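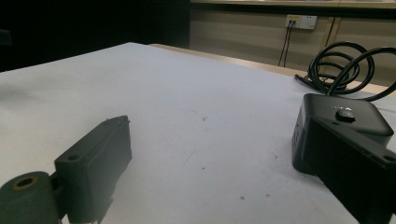

I spent the morning at Stallton getting schooled by Agnese Koppel, who runs the teaching sessions for Horkent, their new tabletop project. You don't write any code. You pick up a pair of grippers and do the job yourself, over and over, and the software learns from the recordings.
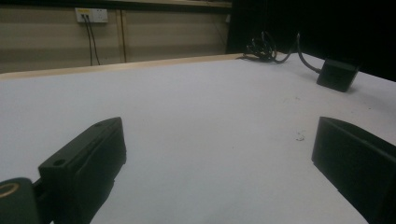

My first few tries were awful (I kept closing my fingers way too early!), but Agnese says everybody starts out that way. The team has 832 good demonstrations saved so far, and 149 of them came in during March.
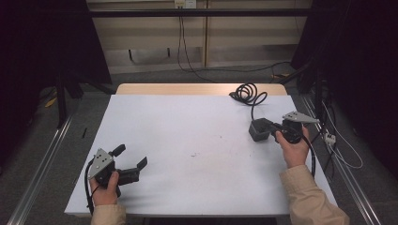
Agnese wants 50 more before the first robot test. Having one gripper in each hand is harder than it sounds - my left kept drifting off while I watched my right, and each one trails a black cable you learn to work around. I'm going back in April to see how the robot does.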